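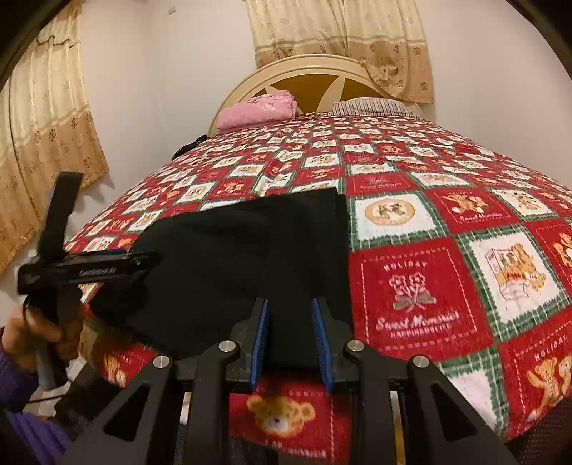
Thread on choir tour clothes, because the new people in our section keep asking me the same things and I'd like to have it in one place. We leave for Lustomberg in July. Concert dress is plain black, no shine, no pattern. When you fold it, go wide and flat, like the black piece on the patchwork blanket. Small tight squares put a hard crease right across the chest and you will see it from the back row.

---

What counts as black: black. Charcoal is gray. Navy is blue. Under stage lights anything that has been washed a lot looks brown next to anything new. If you own two black tops, hold them side by side near a window and bring the darker one.

---

Long sleeves, for everyone, including the tenors. Stijn Kramer, our conductor, has been clear on this. He does not care if it's hot. The church there has thick walls and stays cool inside even in the afternoon, so it's less bad than it sounds.

---

Collar question: either is fine. Last year we had a long email chain about collars and the answer at the end of it was that either is fine.

---

Fabric. Cotton looks good and wrinkles. Polyester travels well and smells by the second half. I bring a knit with a bit of stretch. It hangs straight, it dries overnight, and I can breathe all the way down in it, which matters in the Stojanović.

---

If you have not sung the Stojanović standing up yet, do that at home before the tour. The alto line sits low for pages and then jumps. Anything tight around the ribs will bother you by then.

---

We are 62 singers and one bus. The luggage space underneath also has to hold the folding risers and the music stands. One medium suitcase each, please. A garment bag counts as luggage. Hanging it from the seat in front of you does not make it not count.

---
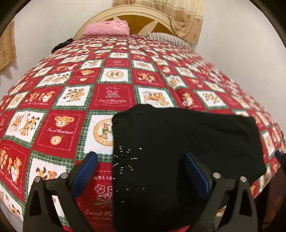
---

Shoes. Black, closed, flat or close to flat. Wear them around the house before you leave. We stand for the whole first half and the floor is stone. Joris Mulder brought brand new shoes to the last tour and sang the final concert in borrowed ones a size too big.

---

Socks are part of concert dress. Black, and long enough that no ankle shows when you sit down. The front row sits during the organ solo.

---

Folders: they go in your hand luggage with your music inside, in order. Don't put your folder in the suitcase. If the suitcase goes to the wrong hotel you can sing in jeans, but you can't sing without notes. Most of us can't, anyway.

---

Put your pencil in the folder now. Stijn will change the breath marks in the dress rehearsal. He always does.

---

There are 3 concerts and no laundry at the hotel. I asked. There is a sink. Wash by hand in cool water after the first concert, roll the thing up in a towel, press hard, then hang it in the bathroom with the door open. Bring your own hanger, the ones in the closet don't come off the rail.

---

On fading: wash black things inside out, cold, with other dark things, and keep them out of the dryer. That's most of it. The special detergents are okay. I used one for a year and couldn't tell you if it helped.

---

Dye does help. I re-dyed a cotton top with a packet of Plitness in the big soup pot and it came out even. The stitching stayed gray because it's polyester thread. You can't see that from the audience. Use a pot you don't cook in. I no longer cook in that one.

---

Wrinkles: hang it up in the bathroom while you shower. If that doesn't do it, Ward Verstraete has a travel steamer and will lend it out. There are two Wards in the basses. Ward Jacobs does not have a steamer and would like people to stop knocking.

---

Deodorant yes, perfume and aftershave no. We stand close together and a few people get headaches or start to cough. This one is a real rule, it's in the handout.

---

Jewelry: small. Nothing that swings or clicks against the folder. Take your watch off, or at least turn off the hourly beep. There is a very quiet bar in the Mevell where we found out who had left theirs on.

---

Water bottles stay in the side room. Put your name on yours. Half of us have the same green one from the anniversary.

---

For the bus: wear normal clothes and change when we get there. We have a room for it. Bring a layer, the air conditioning is either off or very cold. If you get carsick, talk to Maarten Goossens now, he's doing the seating and the front fills up.

---

Someone asked by message whether we need something nice for the dinner after the last concert. No. Most people stay in their blacks and undo a button. The food is long tables in the parish hall and there will be soup.

---

Also asked: can you bring a partner. Yes to the concerts, they need to buy a ticket. Not on the bus, it's full.

---

Still open: whether we're wearing the red scarves for the encore. I've heard yes and I've heard no. Bring yours, it takes up no room. If you never got one, let me know by the next rehearsal, I have two spare ones in a drawer.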